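Skimstead Tabletop Set: Two-Arm Cup and Plate Handling

Version 2, released Aug 13, 2022
Maintainers: Henrik Meinecke, Mattes Vogler

Summary

The Skimstead Tabletop Set contains 592 teleoperated episodes of two robot arms handling everyday tableware on a white table. It was collected to study how well a policy trained on one arm's actions carries over to the other arm when the layout of the table is reversed. Version 2 replaces the March release, which should no longer be used for reported results.

Contents of an episode

Each episode holds the images from a fixed workspace camera and from one camera on each wrist, together with the joint positions, the gripper openings and a short task instruction in English. All streams share a single clock. Episodes in which the operator stopped early are kept and carry the label "incomplete".

Workspace

The arms face the table from its near side, one at the left and one at the right. Each carries a parallel gripper with pointed black fingers. The background is kept plain so that changes in object placement can be studied apart from changes in the surroundings.
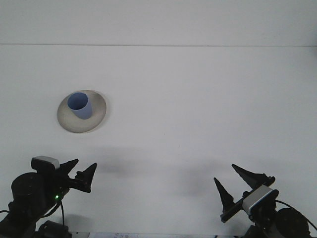 Figure 1. Workspace camera view with the light blue cup on the speckled plate and both arms at the near side of the table.

Tasks

The instructions cover lifting the cup from the plate, placing it back, and moving the plate with the cup on it. In the last of these, the operator was free to use either arm or both.

Splits

The test split consists of 56 episodes. It was fixed before any model was trained and must not be used for tuning. The remaining episodes form the training split. Users who need a validation set should draw it from the training split and report the random seed.

Baseline result

The Koyama baseline, trained on wrist and workspace images together, was more reliable at lifting than at placing. Removing the workspace images reduced performance on placing more than on any other task. Full results are in the file results.csv.

Known limitations

Lighting varies little between episodes, and soft shadows fall on the table in many of them. Models may come to rely on these shadows. The set contains no force readings. Results should not be taken as evidence of performance in cluttered settings.

Access and corrections

The files are available through the Plumthorpe archive under the terms in LICENSE. Errors should be reported to the maintainers with the episode number and the name of the affected stream. Corrections are listed in CHANGES.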